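# Getting the ring out of the mug, and other stains
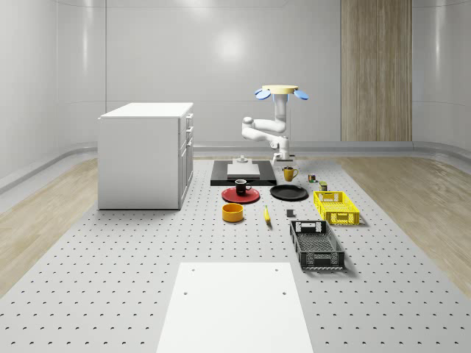
Tea stains are patient. You rinse the cup every night, you feel responsible, and by October the inside looks like a creek bed. Baking soda is still the best thing I know for it: a teaspoon, a few drops of water, a damp cloth, and more rubbing than you planned on. A yellow mug like the one beside the black mat is forgiving on the outside, but look down into yours before you brag. Pay attention to where the handle joins the cup, too. Sponges skip that spot, and so do husbands.

**Travel cups.** Fill with hot water and a spoonful of baking soda, leave overnight with the lid off, and scrub with a bottle brush in the morning. Pull the rubber seal out of the lid and wash it separately. Brace yourself the first time.

**Teapots.** Lempi Hirvonen wrote in to say she has never washed hers in 55 years, only rinsed it, and that the tea is better for it. I have had the tea. I'm still using the baking soda.

**Cans in the cupboard.** Wipe the tops before you open them. Write the month on the lid with a marker and put new ones at the back. I did this in one heroic afternoon and found chickpeas from two apartments ago.

**Can openers.** Run a folded paper towel through the wheel as if you were opening a can. Whatever comes off on it is what has been going into your soup. An old toothbrush and dish soap will get the rest — dry it well or it rusts.

**Cutting boards.** Coarse salt and half a lemon, rubbed with the grain, then rinsed and stood on edge to dry. Oil a wooden one when it starts to look thirsty. Plain food-grade mineral oil is fine, and a 200 ml bottle has lasted me nearly 3 years, which tells you how often I follow my own advice.

**Sponges.** Wring them out and stand them up. If you can smell one from the doorway, it has retired.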